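Business > Retail & Packaging

Fesbridge to end plastic carrier bags at all stores by September

June 2024

Home goods chain Fesbridge will stop handing out plastic carrier bags at its stores in September and switch to paper, the company said in a notice to customers. The change covers all 12 of its locations, including the two in Toledo, where the chain opened its first shop.

Customers will be able to choose between a plain paper bag at 12 cents and a larger gift bag at 95 cents. Shoppers who bring their own bag will pay nothing. Plastic bags already in the stockrooms will be used up over the summer, and no new orders have been placed.

"We looked at this two years ago and the price was too high," said Vernon Gosselin, who runs store operations for the chain. "The price has come down, and more people are asking for paper at the register. We think the timing is right."

The bags will come from Skistidetti, a paper converter that already supplies the chain with tissue and wrapping sheets. The first order is for 495 cases, with 1000 bags to a case. Deliveries to the main warehouse are due to start in August.

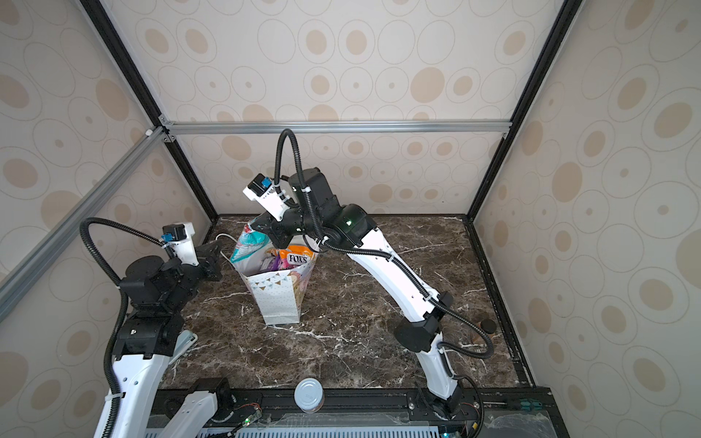

A white paper gift bag on a dark brown marble tabletop.

Stores tried out paper bags last fall at the smaller of the two Toledo shops. Gosselin said the main complaint was about handles. Twisted paper handles held up with towels and bedding but tore with heavier goods such as cast iron pans and boxed dishes. The bags ordered for September have a second layer of paper glued inside the top edge.

Rain was the other worry. Staff at the trial store kept a small supply of plastic sleeves under the counter for bad weather. The company has not decided if it will do the same at the other shops.

Paora Lowther, who owns a card and stationery shop two doors down from the trial store, made the same switch last year. She said her customers got used to it within a few weeks.

"Some people were annoyed about paying," Lowther said. "Then they started bringing back the bag they bought the time before. I sell fewer bags now than I did at the start."

Fesbridge has 352 employees. Cashiers will get a short training session in August on packing breakable items, and registers will be updated so that the bag charge prints on its own line of the receipt. Online orders are not affected and will still ship in cardboard boxes.

The company said it will also drop plastic ribbon from its gift wrap counters. Its holiday boxes, sold under the Pluninska name, will be tied with cotton string this year. Prices for gift wrapping will stay the same through the end of December.

Customers with unused plastic Fesbridge bags can leave them in the collection bins by the store entrances until the end of September.

Filed under: Retail, Packaging, Toledo
12 comments | 35 shares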